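Grirkov Hospital Trust
Patient Safety and Medicines Group
Minutes of the meeting held on 26 Dec 2018

Present: W Khumalo (chair), heads of theatres, pharmacy and nursing, ward representatives
Apologies: Vodanetti site

1. Minutes of the last meeting
Agreed, with one change to item 4: "ampoules" to read "infusion bags".

2. Controlled drugs in theatres
Pharmacy reported on the audit of anaesthetic room cupboards begun in September. 798 register entries were checked against stock. In 7 the second signature was missing. No stock was unaccounted for. The chair asked that the entries be traced to the list and session before the next meeting.
Action: theatres.

3. Potassium chloride
Concentrated potassium has been withdrawn from all general wards. Kekana wing still holds a small stock for critical care - this was agreed as an exception, to be kept in a separate locked cupboard.
Action: pharmacy to confirm in writing.

4. Unexpected cardiac arrest during surgery
The review form was discussed. Completion stands at 87 per cent against a target of 100. Forms are to be sent within two days and syringes kept until the review lead releases them. It was noted that locum staff do not always have access to the form.
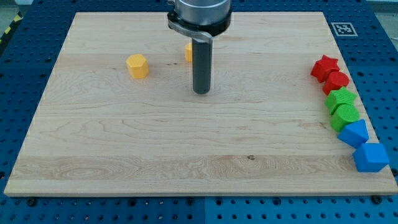 5. Drug preparation surfaces
Infection control presented the draft standard for preparation rooms. Surfaces must be smooth, sealed and free of joints. A board of pale wood strips glued side by side, with a knot in the grain, would not meet it. Existing wooden surfaces at the Fida day unit are to be listed and replaced, at up to two rooms a month.
Action: estates.

6. Any other business
Theatre key log: the old book is to be kept with the new one until the audit closes.

Next meeting: date to be circulated by the chair.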